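Call for Participants: Summer Field Season at the Trakus Sanctuary

Applications are open for the August season
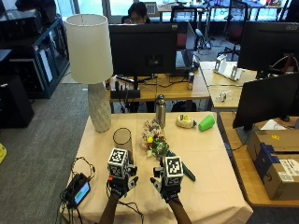 The Trakus project is looking for students and interested adults to join its summer excavation of a Greek hillside sanctuary. The site was in use from the Archaic period into Roman times. Work so far has uncovered the footings of a small temple, part of a boundary wall and a long dump of broken offerings on the slope below the altar.

The season runs for four weeks in August. You can apply for the full season or for either half. Preference goes to people who can stay for all four weeks, but half-season places are filled every year.

What we will be working on

Most of the digging this year will be in the offering dump. Last season the team recorded 1,264 pieces from it, mainly small cups, lamp fragments and terracotta figurines. Many of the figurines show a seated goddess, and we still do not know her name. One inscribed rim found near the wall has the first three letters of a dedication and then a break. A second, smaller trench will follow the north side of the temple to look for the base of the cult statue.

The site director is Vilém Dvořáček, who has worked on Greek votive deposits for most of his career. Trench supervisors will teach digging, drawing and recording on site. Evening talks cover Greek religion, temple building and pottery dating. They are informal and usually held outdoors.

Who can apply

You must be 18 or older by the first day of the season. No digging experience is needed. Some knowledge of ancient history, classics or art history helps but is not required. Greek and Latin are not required either, although anyone who reads Greek will be put to work on the inscriptions.

The work is physical. Expect to kneel, lift buckets and push wheelbarrows in strong heat. The day starts at 6 a.m. and digging stops at 1 p.m. After lunch and a rest there are two hours of pottery washing and sorting at the dig house. Saturday is a half day – Sunday is free.

We have 33 places in total. Four of these are for people who want to spend most of their time on finds work, drawing or cataloging. If that is you, say so in your letter.

Cost and support

The fee is $1,000 for the full season and includes a shared room, breakfast and lunch, tools and local transportation to the site. Half-season participants pay $500 plus the cost of their own bedding rental. Travel to Greece, evening meals and insurance are not included. The Bortolotti Fund offers a few grants that cover all or part of the fee. To be considered, add a short paragraph on your financial situation.

How to apply

Send the following as one file through the Gidance application page:

A letter of up to 500 words on why you want to join
A one-page résumé
The name and contact details of one reference
Your preferred dates
Any food allergies or medical needs

Letters may be in English or Greek. Applications received by 13 February 2018 will be read first. After that, remaining places are offered in the order that complete applications come in. Questions about rooms and travel should go to the Fuko house office, and questions about the digging to the site director – both can be reached through the same page.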